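棒の先

九月に入ってから、三階の実験室の空調は夜九時に止まるようになった。ビルの管理が変わったらしい。止まると十分ほどで機械の匂いが戻ってくる。私は窓のない側の席に座って、ログを読んでいた。

Runauは六人の会社で、作っているのはPintoという制御ソフトだった。アームの先に一本の棒をつけて、机の上の物を押して動かす。つかむのではなく押す。顧客のKiltenは部品の仕分けをしている会社で、トレイの上で固まった部品をほぐして、カメラから一つずつ見えるようにしてほしいと言ってきた。ほぐすだけでいい、取るのは別の機械がやる、というのが先方の説明だった。

簡単そうに聞こえるが、押すというのは面倒な動作である。つかんだ物は手と一緒に動く。押した物は、摩擦と形と、隣にある物の都合で動く。丸い物は逃げるし、角のある物は回る。回った先で別の物の角に引っかかり、まとめて動いたりする。

Pintoの中身は三つに分かれていた。認識が物の輪郭と姿勢を出す。計画が、どこに棒を下ろしてどちらへ何センチ押すかを決める。制御がそのとおりに腕を動かし、力が上限を超えたら止める。私の担当は計画だった。認識は三島、制御はVerna Blackwoodが書いていた。

Vernaは二年前にVenumから移ってきた。Venumは溶接の会社で、そこで彼女は十一年、腕を一定の速さで動かす仕事をしていたという。日本語は仕事に困らない程度に話した。コメントは英語で書いた。短いコメントだった。「ここを変えるな」とだけ書いてある関数が四つあった。

その夜見ていたのは、計画が返事をしなくなる不具合だった。

計画は押し方の候補を200通り作り、一つずつ簡単な物理計算にかけて、結果のよさそうなものを選ぶ。ふつうは一秒もかからない。ところが物が密集した配置になると、ときどき候補が全部捨てられる。全部捨てられると作り直す。作り直したものもまた捨てられる。外から見ると、腕は棒を下ろしかけたところで止まっている。壊れたようには見えない。考えているように見える。

三島は昼のうちに帰りがけの一言を残していた。
「認識は合ってますよ。輪郭の誤差、二ミリないです」
そうだろうと思った。認識が間違っていれば、腕は間違った場所を押す。押さないのは計画の問題である。

私は候補が捨てられる理由に番号をつけて、数えるようにした。腕がどこかに当たる。棒を下ろす隙間がない。押した物が板から落ちる。予測した力が上限を超える。四つのうちどれなのかがわかれば直せると思った。

一回目の結果は、ほとんどが二番だった。隙間がない。計画は物の輪郭を棒の半径に余裕を足した分だけ太らせて、太らせた輪郭の外にしか棒を下ろさない。密集していると、太った輪郭同士がくっついて、内側の隙間が消える。それは仕様どおりだった。

外側からなら押せるはずだった。固まりの外側には板が広がっている。そこに下ろして、内側へ向かって押す。すると固まりは崩れずに全体が動く。計算の上では物同士の距離が変わらないので、点数はゼロになる。ゼロの候補は捨てる、と書いてあった。書いたのは私だった。去年の冬に、無駄な動きが多いと言われて入れた一行だった。

その一行を消すと、今度は腕が固まりをずっと押して回った。端まで押して行き、反対側から押し戻す。シミュレータの中の腕は疲れないので、475回押したところで私が止めた。

十時を過ぎて、Vernaが戻ってきた。帰ったのだと思っていた。上着を椅子にかけて、私の画面をしばらく見た。

「これは何を待っている?」
「待っていない。候補がなくて作り直している」
「同じ作り方で?」
「乱数は変えている」
「作り方は同じ」

彼女はそれだけ言って、自分の席でコーヒーの残りを飲んだ。冷めていたと思う。

私は彼女の言ったことをノートに書いた。作り方は同じ。候補は、棒を下ろす点を輪郭のまわりから一様に選び、押す向きを物の重心へ向けて選んでいた。重心へ向けて押せば物は回りにくい。回りにくい方が予測が当たる。予測が当たる方が安全だと考えて、そうしていた。

重心を外して押せばどうなるか。物は回る。星形のものなら、腕の一つを横から突けば、反対側の腕が隣の物をはじく。予測は当たらなくなるが、固まりは崩れる。

「回転させたい」と私は言った。
「どのくらい」
「わからない。端を突く。どのくらい回るかは、やってみないと読めない」
「力は?」
「今より下げる。速さも」
「どのくらい」

彼女はいつもこの質問をした。私は一度、ほどほどに、と答えたことがあり、そのときは返事がなかった。数字が出てくるまで黙っているのだった。

「毎秒60ミリ」
「接触の前から?」
「手前から落とす」
「手前というのは」
「棒の先が板の近くまで下りたら、そこで一度止まる。止まってから、遅い速さで横に出る」

Vernaはうなずいて、制御の方のファイルを開いた。「変えるな」と書いてある関数の一つだった。自分で書いたものだから自分で変えるのだろう。私は何も言わずに計画の方を書いた。

候補の作り方を二種類にした。一つは今までの、重心へ向けて押すもの。もう一つは、輪郭の突き出たところを横から押すもの。二種類目では点数のつけ方も変えた。物同士の距離が増えたかではなく、接している箇所が減ったかを見る。接している箇所が減りさえすれば、隙間はあとで広げられる。

書くのに四十分かかり、名前をつけるのにもう少しかかった。結局、nudgeとした。Vernaは画面の向こうから、スペルは合っている、と言った。

シミュレータでは動いた。シミュレータではたいてい動く。摩擦の値を私が決めているからである。値を振って何度かやり直し、低い方では物が滑りすぎ、高い方では二つが一緒に回った。真ん中では崩れた。本物の摩擦がどこにあるのかは、実機でやらないとわからない。

「実機でやるか」とVernaが言った。
「今から?」
「帰ってからこのことを考えるのは嫌だ」

私は台のところへ行き、積み木を板の上に集めた。試験にはいつも積み木を使っていた。形がはっきりしていて、落としても誰も怒らない。星、ハート、三角。形の違うものを混ぜて、なるべく隙間のないように手で寄せた。寄せるのは妙に難しい。一つ押し込むと別のものがずれる。こちらも同じ作業を逆向きにしているのだと気づいたが、口には出さなかった。

Vernaが非常停止のボタンを手元に引き寄せ、私がコマンドを打った。認識が輪郭を出し、計画が候補を並べた。二種類目から選ばれたのが、画面の表示でわかった。腕が下りてきて、途中から遅くなった。

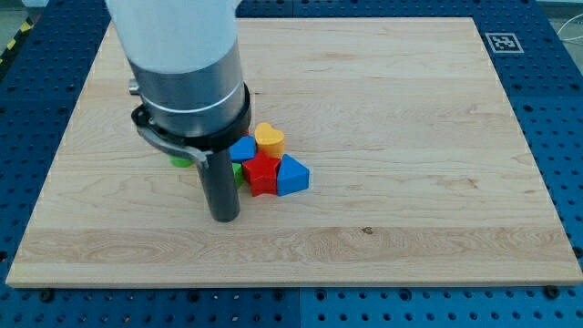
棒はそこで止まった。予定していた停止だった。制御は下り切ったことを確かめてから、次の動作の許可を計画に求める。計画は最新の画像でもう一度だけ候補を確かめ、問題がなければ許可を返す。返事には上限があり、二秒を過ぎたら腕を上げて最初からやり直すことにしてあった。

許可が返らなかった。

二秒たって、腕は静かに上がった。私はログを見た。確認の段階で、認識が緑の積み木の輪郭を出していなかった。腕が下りて上から覆いかぶさると、カメラからは物の一部が見えなくなる。前の画像にあったものが今の画像にないので、計画は状況が変わったと判断して許可を出さなかった。誰も動かしていないのに。

「腕が邪魔で見えていない」と私は言った。
「腕がどこにあるかは知っている」とVernaが言った。「制御が毎回送っている」

そのとおりだった。腕の姿勢は制御から届いていて、私はそれを衝突の計算にしか使っていなかった。腕の影になる範囲を計算して、その中にあったはずの物は前の位置のまま残せばよい。触れていないのだから動いていない。

一時間で書いた。途中で一度、影の計算の座標が上下逆になっていて、腕が板の下から生えていることになった。画面に出してみるまで気がつかなかった。Vernaはその間、椅子を二つ並べて横になっていたが、眠ってはいなかったと思う。私が直して「もう一度」と言うと、すぐに起きた。

二回目の実行では、許可は0.3秒で返った。棒が横に動いた。星の腕の側面に当たって、星が回り始めた。音がした。積み木が板をこする、乾いた小さな音だった。星の反対側の腕が三角を外へ押し出し、三角は向きを変えながら少し滑って止まった。ハートは倒れるかと思ったが、倒れなかった。

腕が上がった。認識が輪郭を出し直し、接している箇所が二つ減ったと出た。

「予測とずれた」とVernaが画面を見て言った。
「どのくらい」
今度は私が聞いた。
「三角が112ミリ行くはずだった。半分も行っていない」
「摩擦が高い方だったんだ」
「板が木だから」
「先方のトレイは樹脂だと思う」
「聞いた方がいい」

私はノートに、トレイの材質、と書いた。それから値を一つ上げ、続きを実行した。計画は次に一種類目を選び、三角をまっすぐ外へ押した。その次は緑のものを選んだ。全部が離れるまで七回かかった。途中で一度、せっかく離した三角を星の方へ寄せてしまう手があり、なぜそれを選んだのかは点数を見てもよくわからなかった。ログだけ別に保存した。

同じ配置を手で作り直して、もう一度やった。八回だった。その次は、棒を下ろす前に候補が尽きた。尽きたときは作り直さずに終了して、人を呼ぶようにしてあったので、画面に赤い字が出た。人は二人ともそこにいた。

「これはこれでいい」とVernaは言った。「止まった理由が書いてある」

報告には、密集配置での無応答は解消、まれに候補なしで終了、と書いた。三島には、腕で隠れた物の扱いを計画側で入れたので、認識の方では何もしないでほしいと書いた。送信したら日付が変わっていた。

Vernaは制御のファイルを保存してから、しばらく手を止めていた。帰り支度をして、彼女が先に出た。私は変更の差分を開いて、関数の上のコメントを見た。「ここを変えるな」はそのまま残っていて、下に一行足してあった。

停止後の横移動は毎秒60ミリ。理由は計画担当に聞くこと。

私は積み木を箱に戻し、腕を待機の位置に上げて、電源を落とした。翌朝Kiltenから来た返事には、トレイの材質は二種類あります、とあった。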